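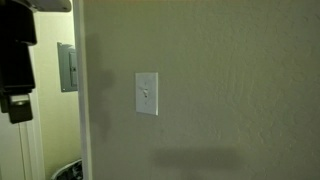 Apolline Jacquet

4. Notification and inspection under the Fuvatstead arrangement

The previous section dealt with the limits that the Traren and Dusari governments set on their ground-launched missiles. This section turns to how each side checks the other. The main source is the set of 311 notices exchanged through the liaison office at Fuvatstead, which were opened to researchers on 22 June 2024.

Each notice falls into one of two classes. Routine notices report the movement of a launcher between declared sites and must be sent 48 hours before the move begins. Special notices cover test launches, accidents and the closing of a site. Of the full set, 273 are routine. The rest are special, and most of those concern tests.

The two classes were handled very differently. Routine notices were logged and filed, and in only two cases did the receiving side ask for more detail. Special notices nearly always led to a written question, often on the range of the missile or the number of stages. Fleury's earlier study treated all notices alike and concluded that the exchange had become a formality. The files support that view for routine traffic only.

Inspection rights were narrower than the public text suggests. An inspecting team could enter a declared site and measure launch tubes, but it could not open a sealed container without the consent of the host. Consent was refused more often by Dusari officers, who argued that warhead sections lay outside the arrangement. The Traren side objected in writing each time and did not take the matter further — a pattern that holds even in years when relations were poor.

Figure 4. A light switch on an interior wall.

The files have gaps. Telephone calls between the duty officers were not recorded, and some of the written questions refer to calls of which there is no other trace. For this reason the analysis in section 5 uses the dates on the notices themselves and leaves out the time taken to reply.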